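## Section 6: When the hand data drifts or drops out

Please take a few minutes with this section before you call us, because most of the faults people report with the Ornatport glove kit can be put right at the table with no tools at all. We wrote it after a long and rather trying afternoon in May, when a flower-arranging session had to be thrown away and started over. 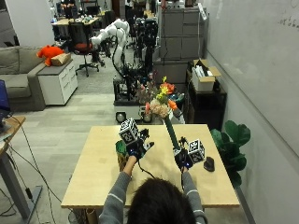
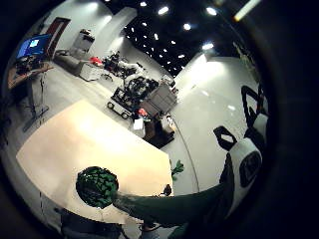
Handling stems and leafy pieces is where we see this fault most. Babatunde Akinola wrote back to us after reading the first draft that the warning light is the wrong thing to trust, that his wrist lights stayed blue through all 596 takes, and that the left hand had been sliding away from its true position since the 20th. He asked us to put the check before the session and again in the middle of it, and we have done so.

### 6.1 What the fault looks like

On the Clodau screen, the drawn hand creeps away from where your real hand is, or it freezes for a moment and then jumps. If the robot is following your hands live, it will make that same jump, and it can be a quick one.

> **Caution:** Never try to diagnose drift with the arm following you. Press Hold first, and keep everyone out of the arm's reach until you have finished step 7.

### 6.2 Clearing the fault

1. Press **Hold** and wait for the arm to come to a full rest.
2. Put down whatever you're carrying. Take your time, and don't toss it aside, as a sharp flick of the wrist can make the reading worse.
3. Look at the marker cube on each glove. Give it a gentle nudge with one finger. If it rocks at all, tighten the mount by hand until it doesn't.
4. Follow each cable from the wrist back to its connector. Push the connector in until it clicks.
5. Lay both hands flat on the table, fingers spread, and choose **Zero hands**. Stay still until the counter reaches 1,000.
6. Lift one hand, turn it over slowly, and set it back down. Do the same with the other. The drawn hands should come back to where they started.
7. Release **Hold** with your hands still on the table, and move only when the arm has settled.

**Note:** If the counter in step 5 stops early, something is hiding a cube from the room camera. Tall bouquets and bushy leaves are the usual culprits. Move them to one side and begin step 5 again.

### 6.3 If it comes back

Save the log before you switch anything off. The Zasolard recorder keeps only the last 4,000 lines, and a restart wipes them. Send us the log with a few words on what you were holding and which hand was affected, and we'll gladly go through it with you.

Don't swap the left and right cubes to see whether the fault moves across. The kit will accept the swap without a word of complaint, and every take after it will be wrong. Spare mounts can be ordered from Karagiannis, and fitting them is covered in Section 7.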